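Does success rate in sim tell you anything? My clutter results, round two
Posted in: Manipulation / Simulation and Transfer
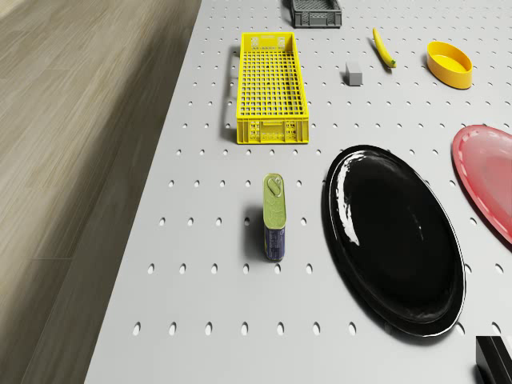 Start of a test layout in the sim, yellow crate as the target.

gridlatch
10 June 2020
OK so I promised to come back with numbers after the argument we had in the Wamonar thread. I've been training one pick-and-place policy on 900 simulated demos and then testing it on layouts it never saw. The task is always "put X in the yellow crate," where X gets swapped out. Tabletop is the perforated one from the Skuvgate asset pack, because that's what our lab bench looks like and I wanted the holes in there (more on the holes in a minute).

I ran 285 test episodes. Same policy, same weights, and the only thing I changed was how many extra objects got dropped on the table. With just the target object and the crate it's nearly perfect. With a full spread like the one up top it falls off hard on the can and barely moves on the banana. I did not expect that! My guess going in was that the banana would be the troublemaker with its curve and everything.

What I'm claiming: a single success rate over all objects hides this completely, and we should all be reporting per object, per clutter level. That's the whole post, really. Tear it up.

mossybolt
Nice, thanks for following through. Is the can failing at the grasp or at the drop? Those are really different problems and I can't tell from what you wrote. If it's a rectangular can standing upright with rounded corners, I'd bet you're closing on a corner and it squirts out sideways.

gridlatch
Mostly the grasp. And yeah, it's the corners in a lot of them. I went back through the failure clips last night and the gripper comes down slightly rotated compared to the can's sides. In the low clutter runs it does a little wiggle and lines up first. In the full layouts it skips the wiggle and just goes for it. No clue why.

tapered_pin
I'm going to be the grump. You have one policy, one seed and one table. The drop on the can could be the black plate sitting right next to it and have zero to do with "clutter level." Look at your own picture, that plate is big, it's glossy, and it has a fat white highlight running down the rim. I'd want to see the same layout with the plate made matte before I believed anything about object count.

gridlatch
@tapered_pin that's fair and also slightly annoying, haha. The plate is in most of the full layouts because it's in my distractor pool and the pool is small. I can swap the material pretty easily. Moving it across the table is easy too, so I could do both.

mossybolt
Do them separately please! If you change the material and the position at the same time we'll be back here in August having the same fight.

quietservo
Lurker here, first time posting in this section. We saw something close to this with Akden's planner on real hardware. A shiny tray near the target and the depth got garbage, so the planner thought there was a wall. But your policy is RGB only, right? Then I'm not sure a highlight would hurt in the same way. It might just look like an edge.

gridlatch
RGB only, yes. One overhead-ish view from an angle plus a wrist view. Shadows are on and they're soft.

tapered_pin
Are the shadows always falling the same way? In the picture they go mostly to the left. If the light never moves in training then your policy can use the shadow as a cue for where the object's side is, and a crowded table could mess with that cue. That's a third explanation and you haven't ruled it out either.

gridlatch
Light is fixed in all 900 demos. I know, I know. It was on the list and it fell off the list.

hexfeed
Going to disagree with the grump a bit. Nothing in the first post says clutter *causes* the drop by sheer count. The claim was that you should break the numbers out per object and per clutter level, and that holds up whether the culprit is the plate, the shadows or the moon. If gridlatch had posted one pooled number, none of us would be talking about plates at all.

tapered_pin
The title asks if success rate tells you anything. My answer is that a broken out success rate on one seed tells you only a little bit more. Run three seeds and I'll shut up.

hexfeed
You will not shut up.

quietservo
What was the thing with the holes? You said more in a minute and then there wasn't any more.

gridlatch
Oh shoot, right. So on an early version I trained on a plain gray top and tested on the perforated one, and the policy kept hovering over empty bits of table. I figured it was reading the rows of ovals as small dark objects. Switching the training table to perforated made it go away, so now both sides match. I don't have a clean number for that one, it was a handful of runs and I didn't save the logs. Don't cite me on it.

mossybolt
You could randomize the table texture instead of matching it. We did that on the Sebastian project and it cost us some training time, but then we stopped caring which table we were on.

gridlatch
Yeah, that's probably the grown-up way to do it. Plan for now: matte plate, then moved plate, then light direction, each one on its own, three seeds, 98 episodes per condition. The cluster is slammed so it'll take me a while. I'll put the per-object table in this thread and not start a new one.

tapered_pin
Make it the same 98 layouts across conditions, with the start poses saved.

gridlatch
Yep, already dumping them to a file.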